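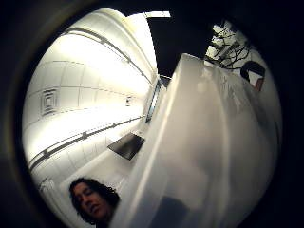
White panels, louvered ceiling vent.

Desk and Cable Upkeep in a Bright Work Room
Ritva Honkanen, updated Jul 19, 2026

Work from the ceiling down. Dust released from a vent lands on whatever is below it, so a desk cleaned first has to be cleaned again.

Vent louvers

Turn the air handling off at the wall control and let the fan stop. Vacuum the louvers with a soft brush attachment, starting at the outer square and moving inward. Follow with a microfiber cloth dampened with water and a drop of dish soap. Spray the cloth, never the vent. If the face is hinged, open it and check the back edges, where lint packs into the corners. Do this twice a year; I do mine in November and again in spring.

Panel seams

Gray seams on white panels hide dirt until it spreads onto the panel face. Wipe along the seam, then across the panel in one direction. Melamine sponges remove scuffs but will dull a coated surface, so test a corner first. Keep liquid away from anything mounted on the panels, and dust rails with a dry cloth only.

The desk surface

Move loose items to one end, clean the other end, and swap. A white desktop shows ring marks and ink quickly. Isopropyl alcohol on a cloth lifts most ink from laminate, but it can cloud acrylic and strip some painted finishes. For those, stay with soapy water. Dry the surface before anything with a plug goes back on it.

Packages and snack bags should be opened away from the keyboard and mouse. Crumbs under a mouse scratch the desktop as well as the feet of the mouse. Glossy plastic packaging also slides -- put it in a tray or a drawer when the desk is in use.

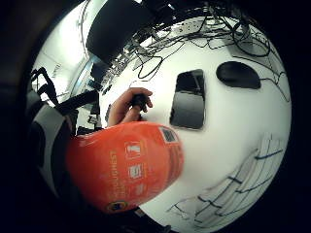

Cables should be dealt with while the desk is half clear. Shut down the equipment, then unplug one cable at a time and label both ends before moving to the next. Masking tape and a fine marker are adequate. I use Kullcombe wrap tags because the tape gets gummy after a summer, but the tape costs less and can be replaced in a minute.

Sort by function into power and data. Run the two groups along separate edges where the desk allows it. Our desk is 151 cm wide, so most of the cables are far too long for it and the excess has to go somewhere. Fold the extra length into a flat loop slightly larger than your hand and close it with hook-and-loop strap. Zip ties are too easy to overtighten, and cutting one off is a good way to nick the jacket. Do not coil power cords tightly; the heat stays in the bundle.

Leave slack at the mouse. A cable that pulls at the back of the mouse will drag on every movement and eventually fail at the strain relief. One clip at the rear edge of the desk is enough.

Small parts

Plugs, knobs, caps and adapters go missing faster than anything else on a desk. Keep them in a shallow lidded box, dark parts on a light liner. Leopoldo Beltrán wrote in to suggest a magnetic strip, which works for steel hardware and does nothing for plastic.

Phones

Put a phone face up on a clean patch of desk or face down on a cloth. Grit under the glass will mark it, particularly after panel cleaning. Wipe the screen with dry microfiber. Keep alcohol off older screens -- the oil-resistant coating wears with each pass.

Supplies: soft vacuum brush, microfiber cloths, dish soap, hook-and-loop strap, masking tape, fine marker, lidded box.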